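23 Jun 2022
Reading time: 2 min

Small whites on green, continued. Started late, the bench was still covered in the Fusdale samples when I came in and they had to be boxed first (shelf 2, left side, lid doesn't close, leave it).

Cloth: went with the teal. Steamed it at home last night and carried it in on a roll, much better than folding. The old one from Barkard has a crease straight down the middle that won't come out whatever I do, so that's now a dust cover. Dark green stuff goes up behind as before. Clips slide on the rail, need the rubber ones back from the Cheng bench.

Light at 65 percent to begin with. Too much, white plastic goes flat and you lose the curve on top. Down to 50, better, the shadows still have an edge but the surface reads as round. Staying with 50 for everything white until further notice.

Layout for the earbud set: pieces apart, nothing touching, stems the same way so left and right can be compared without turning anything. Tried them in a row first and it looked like a shop counter. Diagonal is easier to work with, you can get at each piece without brushing the next one.

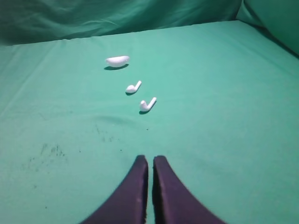
Earbud set on teal, layout B. Both buds on their sides, stems pointing up and to the right.

Notes on layout B
- shadows are short and sit right under the bud heads, good, keeps them from looking like they float
- near bud comes out bigger than the far one. Fine for us but don't measure off it
- the white oval has a long shadow of its own, leave it room
- fabric bulging in at the top right corner. Pin it before layout C

Cleaning: dry brush only, no wipes. Wipes leave a film on glossy plastic and then it picks up lint from the cloth, lost most of a morning to that in November. Lint roller on the cloth between layouts, not during, it drags everyting.

Gloves: the thin ones. Thick ones and you can't pick up a bud by the stem, it shoots off across the bench. One went under the radiator, found it, brushed it, back in the set.

Log sheet is up to item 153. Grinthorpe list runs to 200 so still a way to go, and the rest is mostly small stuff again, caps and clips and so on. Would like to do all the white ones in one go while the light is set, then the darks. Whoever is on next please dont touch the dimmer.

To get: rubber clips, lint roller refills, pins with flat heads (round ones show thru the cloth). Second tray for the small parts, the one we have is full of screws.

Layout C not started. Cloth left on the bench, covered.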